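Gretberg season 2: split release and episode order

tsadowski
2018-08-25
Fletis has updated the listing for Gretberg. Season 2 now shows 5 episodes as available on release day, with the remainder tagged "April". The season 1 entry is unchanged. Does anyone know if the April batch is the second half of season 2 or is being sold as season 3? The episode IDs run on without a gap, which suggests one season.

drutcombe_fan
One season. The production company registered a single block. Drutcombe was handled the same way: one shoot, two drops, one season number on the service. The disc release later renumbered it.

mkv_hollis
Disagree. Drutcombe had a single writing credit across the block. Gretberg changes head writer after episode 5, from Szczepańska to Teodor Sadowski. On this service a change of head writer has meant a new season number every time I have checked.

tsadowski
No relation, before anyone asks.

The credit change is listed on the page, but credits in pre-release listings are often placeholders. In season 1 the composer field was wrong until the week of release. 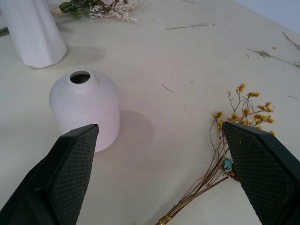
The running times look final. They are given to the second, and the first episode is longer than the others, same as last season. I would trust those over the names.

quillback
Two corrections to the above.
The composer field was wrong for the first two episodes only.
Episode IDs prove nothing. They are assigned at upload. Episode 1529 in the catalog belongs to a cooking show and the next one up is a western.

mkv_hollis
Catalog ID and episode ID are different fields. You are reading the catalog ID. The episode ID is in the subtitle file header.

quillback
Checked the header. You are right about the field. The IDs do run on. I still don't think it settles the season number.

drutcombe_fan
Is the dubbed track listed for the first batch? Drutcombe got it 2 months after the original audio.

tsadowski
Original audio and subtitles only. The dub is marked "pending" on all of them. Surround is listed for the first batch, stereo for April, which I assume is another placeholder.

quillback
Stereo was also listed for Drutcombe part two, and it shipped in stereo. I would not assume.

mkv_hollis
Agreed on that one. Subtitle file for the first episode has 375 lines, by the way, so either it is a quiet episode or the file is incomplete.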